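Dolard home arm: a review after a month of kitchen chores

The Dolard arm is sold as a helper that clears up after breakfast. I had it through September, on loan, and I went in doubtful. I still am.

Setup took an evening and two calls to support, where Mariama Dogbe was patient with me. The app is fine. The chores are another matter. Wiping a flat table went well enough, if you don't mind crumbs moved from one end to the other. Folding a dish towel took 156 seconds on its best try, and I wouldn't have put the result in a drawer.
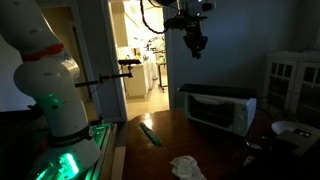
The table job: toaster oven, white bowl and a crumpled cloth.

Cloth is still the hard part. Bowls are easier – it set mine down gently most mornings – but anything small or dark in poor light slowed it to a crawl. My neighbor Kojo Ametepe watched one session, got bored and cleared the table himself.

Then there's the price. Dolard wants $1,845, plus $200 a year for updates. A used dishwasher and a decent sponge cost far less. If you like tinkering, wait for the next model. Everyone else can skip it for now.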